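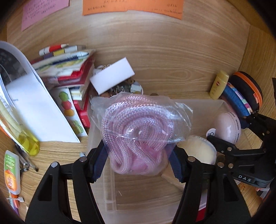

트림온(Trimon) 데스크 빈
탁상용 상부 개방형 정리함 / 반투명 플라스틱

제조 및 공급: 트론게이트(Trorngate)
제품군: 트림온 탁상 수납
문서 담당: Noman Dogar
최종 수정: 17/08/2024

제품 개요

트림온 데스크 빈은 책상 위에 흩어지는 소형 물품을 한곳에 모아 두기 위한 대형 정리함이다. 뚜껑이 없는 개방형이며 벽과 바닥이 모두 반투명하다. 내용물을 꺼내지 않고 측면에서 대략적인 위치를 확인할 수 있고, 바닥을 통해 책상 상판이 비친다.

화장품 용기, 소형 종이 상자, 병, 봉투에 담긴 끈류처럼 형태가 서로 다른 물품을 함께 넣는 용도를 기준으로 설계하였다. 칸막이는 기본 구성에 포함되지 않는다. 칸을 나누어 써야 하는 경우 별도 품목인 트림온 분리판을 사용한다.

본 페이지는 구매 전 확인용 자료와 사용 설명을 겸한다. 제품 포장에 동봉된 인쇄물과 내용이 다를 때는 본 페이지의 내용을 우선한다.

기본 사양

품명: 트림온 데스크 빈
형식: 상부 개방형, 일체 성형
소재: 반투명 플라스틱
색상: 무색 반투명 단일
공칭 용량: 8 L
권장 적재 중량: 최대 2,000 g
사용 온도 상한: 52 ℃
모서리: 라운드 처리
테두리: 두꺼운 림
뚜껑: 없음
칸막이: 없음 (별매)
구성품: 본체, 인쇄 설명서
용도: 실내 탁상용

공칭 용량은 림 상단까지 채웠을 때의 값이다. 실제 수납에서는 물품 사이에 빈 공간이 생기므로 이 값을 그대로 적용하지 않는다. 권장 적재 중량은 본체를 평평한 상판에 놓고 사용하는 조건에서 정한 값이며, 내용물이 든 상태로 운반할 때는 이보다 적게 담는다.

각부 구조

벽체
벽은 일체 성형되어 접합부가 없다. 모서리가 둥글어 먼지나 작은 조각이 구석에 끼는 현상이 적고, 천으로 닦을 때 안쪽 모서리까지 손이 닿는다. 투명도는 완전 투명 제품보다 낮다. 벽 너머의 물품은 윤곽과 색을 구분할 수 있는 수준으로 보이며, 작은 글씨를 벽 너머로 읽는 용도로는 적합하지 않다.

림
상단 테두리는 벽체보다 두껍다. 개방형 용기는 손으로 벽을 잡았을 때 안쪽으로 휘기 쉬우므로 림으로 강성을 확보하였다. 들어 올릴 때는 벽면 중앙을 누르지 말고 마주 보는 두 변의 림 아래쪽을 양손으로 받친다.

리브
본체에는 폭이 좁은 이중 리브가 있다. 보강용 형상이며 물품을 끼우거나 걸기 위한 홈이 아니다. 리브 사이에 접착식 라벨을 붙이면 가장자리가 들뜨기 쉽다. 라벨은 평탄한 면에 부착한다.

바닥
바닥은 평판이다. 배수구나 통기구가 없으므로 젖은 물품을 그대로 넣으면 물기가 고인다. 미끄럼 방지 패드는 부착되어 있지 않다. 목재 무늬 상판이나 코팅 상판에서 밀림이 문제가 되는 경우에는 얇은 실리콘 매트를 밑에 깐다.

표면
내외부 모두 무늬 없는 면이다. 사용 중 내부 바닥에 가는 긁힘이 생길 수 있다. 금속 장식이나 열쇠고리 종류를 다른 물품과 섞어 넣었을 때 발생 빈도가 높으며, 수납 성능에는 영향이 없다.

수납 대상 물품

원형 및 타원형 용기
크림통, 콤팩트형 케이스, 둥근 플라스틱 용기 등이 해당한다. 둥근 용기는 세워 두면 인접 물품에 밀려 기울어지기 쉽다. 뚜껑이 완전히 잠긴 것을 확인한 뒤 눕히거나 벽 쪽에 기대어 놓는다. 테두리에 이음선이 있는 케이스는 이음선이 위로 오게 두면 열림 여부를 바로 확인할 수 있다.

병
세울 높이가 나오지 않는 병은 바닥에 눕힌다. 이때 라벨 면을 벽 쪽으로 돌려 두면 밖에서 병을 구분하기 쉽다. 펌프식 병은 펌프를 잠근 상태에서만 눕힌다. 점도가 낮은 액상 제품은 눕히지 말고 별도 용기에 세워 보관한다.

소형 종이 상자
종이 상자는 눌림에 약하다. 병이나 유리 용기를 먼저 넣고 상자를 마지막에 올린다. 상자를 세울 때는 옆 물품에 기대게 하고, 자주 꺼내는 상자는 림보다 약간 높게 놓이도록 둔다.

끈, 로프, 케이블
브레이드 로프와 같은 굵은 끈은 감은 상태로 투명 봉투에 넣어 수납한다. 봉투 없이 넣으면 고리 부분이 다른 물품의 뚜껑이나 모서리에 걸린다. 감는 지름은 정리함 안쪽 폭보다 작게 잡고, 급하게 꺾이는 구간이 없도록 한다. 세부 절차는 아래 봉투 포장품 항목을 따른다.

파우치와 장식류
천 파우치는 부피가 쉽게 변하므로 정리함 안에 넣기보다 뒤쪽에 두는 편이 공간 효율이 높다. 작은 금속 고리와 장식은 바닥에서 흩어지기 쉬우며, 별도 봉투나 소형 트레이에 담은 뒤 넣는다.

책자와 서류
본 제품은 책자 보관용이 아니다. 책자와 서류는 정리함 뒤쪽 패널에 기대어 세우고, 정리함과 서류 사이에 손이 들어갈 여유를 둔다.

혼합 적재 예

크기와 형태가 다른 생활 소품을 한 번에 담은 상태를 기준 적재로 본다. 기준 적재에서는 투명한 골 뚜껑이 달린 크림색 단지를 기울여 넣고, 흰 라벨이 감긴 어두운색 병을 앞쪽 벽 안쪽에 눕히며, 파란색과 주황색이 섞인 작은 상자를 어두운색 원통형 물품에 기대어 둔다. 분홍색 둥근 용기(표면 인쇄 HYNTOOR)처럼 광택이 있는 물품은 긁힘을 피하기 위해 상층에 배치한다. 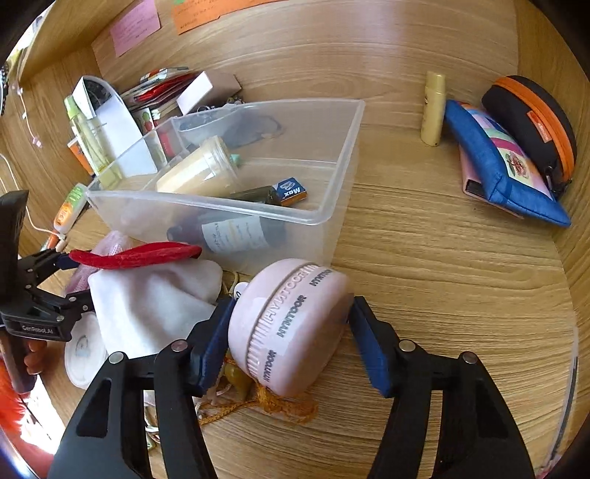

적재 절차

1. 정리함을 상판에 놓고 네 변이 모두 바닥에 닿는지 확인한다. 흔들림이 있으면 밑에 깔린 종이, 봉투, 끈 등을 제거한다.

2. 수납할 물품을 책상 한쪽에 모은다. 빈 봉투와 포장재는 이 단계에서 분리한다.

3. 병과 단지의 뚜껑을 확인한다. 내용물이 묻어 있으면 닦은 뒤 넣는다.

4. 무거운 물품을 바닥에 눕힌다. 가장 무거운 물품은 정리함 중앙에 가깝게 둔다.

5. 원형 용기를 벽과 병 사이에 배치한다. 원형 용기끼리 맞닿으면 서로 굴러 위치가 바뀌므로 사이에 각진 물품을 하나 둔다.

6. 종이 상자와 가벼운 케이스를 올린다.

7. 봉투에 든 끈류를 마지막에 넣는다. 봉투 입구가 위를 향하게 한다.

8. 림 위로 돌출된 물품이 손동작에 걸리지 않는지 확인한다.

물품을 꺼낼 때는 위에 놓인 것부터 꺼낸다. 아래쪽 물품을 옆으로 당겨 빼면 종이 상자의 모서리가 접히거나 단지가 넘어진다.

봉투 포장품의 취급

투명 봉투에 든 로프나 케이블은 필름이 느슨하여 실제 부피보다 넓은 자리를 차지한다. 넣기 전에 봉투 안의 공기를 빼고 남는 필름을 한쪽으로 접는다. 접은 부분은 코일 아래로 넣는다. 테이프로 고정하면 개봉을 반복할 때 필름이 찢어지므로 접착력이 약한 제품을 쓰거나 고정하지 않고 둔다.

봉투를 집을 때는 필름만 잡지 말고 코일 양옆을 함께 잡는다. 필름만 잡으면 코일이 한쪽으로 쏠리고 바깥쪽 고리가 늘어진다. 이미 늘어진 고리는 봉투 밖으로 꺼내 다시 감는다.

광택이 있는 끈은 습기가 찬 봉투에 장기간 두지 않는다. 세탁한 끈은 완전히 건조한 뒤 봉투에 넣는다.

설치 조건

정리함은 수평 상판 위에서 사용한다. 책상 앞쪽 가장자리에 걸치지 않게 하고, 앞쪽에 작업 공간을 남긴다. 작업 중에는 책상 가운데에 두고 물품을 넣은 다음 벽이나 뒤쪽 패널 쪽으로 밀어 고정 위치를 잡는 방식을 권장한다. 밀 때는 한쪽 모서리만 누르지 않는다.

모서리를 뒤로 향하게 비스듬히 놓아도 사용에는 문제가 없다. 다만 이 배치에서는 뒤쪽에 삼각형의 사각 공간이 생겨 책상 깊이를 더 차지한다. 깊이가 얕은 책상에서는 긴 변을 뒤쪽 패널과 평행하게 둔다.

직사광선이 오래 드는 창가는 피한다. 플라스틱의 변색이 빨라지고 크림류 내용물의 품질에도 영향을 줄 수 있다. 히터, 전기포트, 헤어 기기 옆에도 두지 않는다. 사용 온도 상한은 본체 기준이며 내용물의 보관 온도는 각 제품의 표시를 따른다.

정리함을 포개어 쌓는 사용은 빈 상태에서만 허용한다. 내용물이 든 정리함 위에 다른 정리함을 올리면 아래쪽 물품이 하중을 직접 받는다.

세척 및 유지

일상 오염은 부드러운 천에 물을 적셔 닦는다. 크림이나 오일이 묻은 부분에는 중성 세제를 희석하여 사용하고, 세제가 남지 않게 헹군다. 이중 리브 사이에는 면봉이나 가는 솔을 사용한다.

사용을 금하는 것은 다음과 같다.
연마 성분이 있는 세제
철 수세미
아세톤 및 네일 리무버
염소계 표백제 원액
식기세척기 고온 건조

네일 리무버가 내부에 흘렀을 때는 즉시 물품을 모두 꺼내고 물로 씻는다. 표면이 뿌옇게 변한 부분은 복원되지 않는다.

머리카락이나 실이 바닥에 붙어 떨어지지 않는 것은 정전기에 의한 현상이다. 마른 천으로 계속 문지르면 심해지므로 물기를 꼭 짠 천을 쓴다. 세척 후에는 뒤집어 말린다. 림 안쪽에 남은 물은 천으로 제거한다.

유사 제품과의 구분

같은 제조사의 옴스비(Ormsby) 서랍형 정리함은 전면 개방형이며 적층 사용을 전제로 한다. 트림온 데스크 빈과는 용도가 다르고 분리판도 호환되지 않는다. 선택 기준은 다음과 같다.

물품 크기가 일정하고 종류별로 나누어야 하는 경우: 옴스비 서랍형
물품 크기가 제각각이고 넣고 꺼내는 횟수가 많은 경우: 트림온 데스크 빈
먼지 차단이 필요한 경우: 옴스비 서랍형
굵은 끈이나 부피가 큰 봉투 포장품을 함께 담는 경우: 트림온 데스크 빈

트림온 데스크 빈용 덮개는 생산하지 않는다. 랩이나 천을 덮어 쓰는 것은 무방하나 고무줄로 림을 조이지 않는다. 조인 상태가 지속되면 림이 안쪽으로 휜다.

선택 부품

트림온 분리판
내부를 두 구역으로 나누는 판이다. 본체와 같은 반투명 플라스틱이며 벽면에 끼우는 방식으로 고정한다. 리브가 있는 위치에는 끼울 수 없다.

트림온 바닥 매트
본체 안쪽에 까는 얇은 매트이다. 유리 단지를 자주 넣는 경우 충격음과 긁힘을 줄인다. 매트를 깔면 바닥을 통해 상판이 비치지 않는다.

소형 부품 트레이
고리, 클립, 장식을 담는 얕은 트레이이다. 본체 내부 한쪽 모서리에 놓는다. 고정 장치는 없다.

주의 사항

식품을 직접 담지 않는다.
액체를 직접 담지 않는다.
유아의 손이 닿는 곳에 소형 금속 장식을 담은 상태로 두지 않는다.
칼, 송곳 등 날이 노출된 공구는 보호캡을 씌워 넣는다.
발판이나 의자 대용으로 쓰지 않는다.
균열이 생긴 본체는 사용을 중지한다. 균열은 림과 모서리가 만나는 부분부터 확인한다.
가열하거나 냉동하지 않는다.

재고 및 출고

현재 재고: 2,423개
출고지: 트레스빌(Tresville) 물류 창고
포장 단위: 낱개 포장

본체는 종이 상자에 넣어 출고하며 내부 완충재는 재활용 종이를 사용한다. 수령 후 상자를 열 때 칼날을 깊이 넣으면 림에 흠집이 생길 수 있다. 테이프의 표면만 절개한다.

성형 과정에서 생기는 미세한 흐름 자국과 바닥의 작은 점은 불량으로 보지 않는다. 균열, 관통, 림의 뒤틀림, 평면에 놓았을 때의 뚜렷한 흔들림은 교환 대상이다. 교환 신청에는 주문 번호와 해당 부위의 사진이 필요하다. 사진은 어두운색 종이를 뒤에 대고 촬영하면 반투명 부분의 균열이 구분된다.

사용 중 발생한 긁힘, 용제에 의한 변색, 낙하 파손은 보증 대상이 아니다. 분리판과 매트는 소모품으로 취급한다.

폐기

종이 라벨과 접착제를 제거한 뒤 플라스틱으로 분리 배출한다. 내부에 크림이나 오일이 남아 있으면 세척 후 배출한다. 바닥 매트는 본체와 분리하여 거주 지역의 기준에 따라 처리한다.

개정 내용

2월 개정: 봉투 포장품의 취급 항목 신설, 용제 사용 금지 목록에 네일 리무버 추가.
금번 개정: 권장 적재 중량의 적용 조건 명시, 옴스비 서랍형과의 선택 기준 추가, 재고 수량 갱신.

제품 및 부품 문의는 트론게이트 고객 지원 창구의 탁상 수납 분류로 접수한다. 문의 시 품명과 구입처를 함께 기재한다.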